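Town guide, second edition - what stays in?

Zandisthorpe Local Forum > Books, Maps and Print

dquintana
Posted February 4, 2020

I'm putting together the second edition of the Zandisthorpe pocket guide and would like opinions before I send pages to Rizk for layout. The first edition sold 2,992 copies out of a print run of 3,000. The other eight are in my hall closet and I'm keeping them.

The new one has room for 20 more pages. I can use them for shops that opened since the first edition, or for places to stay, which we skipped last time. I don't have the time to research both properly. Which would you use?

Dalva Quintana

millrace_ken
Shops. People buy the guide for the shops. Anyone holding a copy in Zandisthorpe has already booked a room somewhere.

pagetwelve
Disagree with Ken. I used to work the counter at Bomaleck Books and the question we got most from people buying it was where to stay next time. We kept a handwritten list by the register.

millrace_ken
Then Bomaleck has a list and the guide doesn't need one.

pagetwelve
Bomaleck threw the list out when they moved the register. And it was only ever five places.

orla_b
I'd like lodging in, but only if somebody checks it. The county booklet still has the Wisedgate Inn under its old phone number. If you print a guesthouse you should have been inside it.

dquintana
Agreed on checking. I won't print anything I haven't walked into. That was the rule for the shops and it would be the rule for this. Entries would be short - address, number of rooms, stairs or no stairs, whether breakfast is included. No star ratings.

Format would be the same as the first edition, one photo to a page at most. 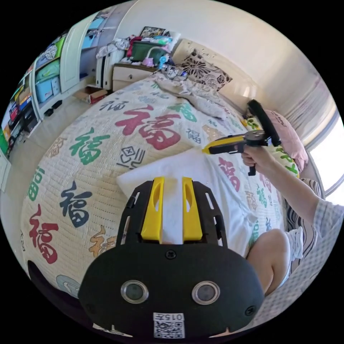
White pillow on the bed.

I'd keep prices out completely. We printed them for the record shops' bargain bins last time and they were wrong by summer.

millrace_ken
No prices is fine. I still say it's a shopping guide. The cover says shops.

harrow_lane
The cover can change, Ken.

Separate question. Is the river walk map being redrawn? The first edition has the footbridge on the wrong side of the boatyard. I sent a note about it and never heard back.

dquintana
Sorry, harrow_lane, I did get your note and should have answered. Yes, the map is redrawn. The footbridge is fixed and so is the spelling of Tannery Row.

stubbs_79
Could you do a separate lodging booklet? Stapled, cheap, sold next to the main one. When a place closes you reprint the booklet and leave the book alone.

pagetwelve
That's not a bad idea. Small stapled things do go missing on a shelf though. We had to put ours face out on the counter or they didn't sell at all.

dquintana
I asked Rizk about a booklet. The smallest run they'd quote was 795 copies, an odd number that has to do with how many fit on the sheets. I could sell that many over two years, probably. The cost per copy is higher than I'd like.

orla_b
Would the Wisedgate take a stack? They have a rack in the lobby.

dquintana
I can ask, but I don't want anyone who is listed to be the main seller. It looks like they paid to be in.

millrace_ken
Agree with that much.

orla_b
Fair. The library then, and Bomaleck.

harrow_lane
I'd buy the booklet. I'd also buy the book with lodging in it, so I'm no help.

dquintana
Leaning toward the booklet for lodging and the full 20 pages for shops. If you know of a shop that opened on the north side of the river, post it here with the street name. I have nothing past the boatyard yet and pages go to Rizk at the end of February.

stubbs_79
There's a used camera place on Tannery Row, upstairs, over the shoe repair. The door is on the alley side. Closed when I went by, but there was a card in the window with hours on it.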